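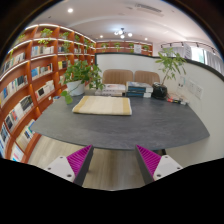 Reading Room Users' Group
Minutes of the June meeting, held at the long table, Paquette House

Start: 14.00
Present: five members, plus the building manager for items 1 to 3.
Apologies: two received.

1. Minutes of the previous meeting
Agreed, with one correction. Under item 6 the shelf order should read "size within subject", as adopted, and the word "author" is to be struck out.

2. Table
The grey table stays in its present position. A proposal to turn it through ninety degrees was measured up and dropped, as the gap to the shelving would fall to 43 cm at the narrowest point. The top is to be wiped with a damp cloth only. The Draline spray is withdrawn from the cleaning cupboard, having left a film on the stone-pattern surface which took two attempts to remove.
Action: building manager to tell the evening cleaners.

3. Sockets and cables
The wall plates on the white partition were discussed. Daltex has quoted for a short run of trunking from the plates down to skirting level, to take the pale cables which now run down the wall. Fixing would be by adhesive, with no drilling. The quote was accepted in principle, subject to a check that the trunking does not block the lower openings on the plates.
Chargers and leads are not to be left on the table overnight. Items found there after 18.00 go in the drawer by the door.
Action: building manager to confirm a date with Daltex.

The building manager left the meeting.

4. Plants
The trailing plant in the white pot is to be kept on the table. Stems that reach the books may be trimmed, by the person doing the watering and no one else. A saucer is to be bought for it. The plant in the black pot is to be turned a quarter every 2 weeks, as it leans. Feeding: half strength, summer months only.

5. Books
The stock check found 113 volumes without a shelf label. Labelling will be done in batches at the table. Batches are to be stacked along the far edge, spines outward, so that the near side is free for readers. Pale covers mark easily and should not go beneath the heavier volumes.
Two of the Lurkari label sheets were printed out of line and have been set aside for use as spacers. A fresh pack has been ordered.
Action: members on the labelling rota to finish the first batch before the next meeting.

6. Table cloth
The cream and mustard cloth is to stay folded when not in use. It is put down under large-format books only. Washing at 30 degrees, no tumble drying – the last cloth shrank by roughly 3 cm.

7. Chairs
The brown chairs are in fair order. Felt pads to be fitted to the feet. No cost was given; carried over.

8. Any other business
A request for a second reading lamp was noted. No decision was made.

The meeting closed at 15.10. Next meeting: same room, same time, month to be confirmed by notice on the door.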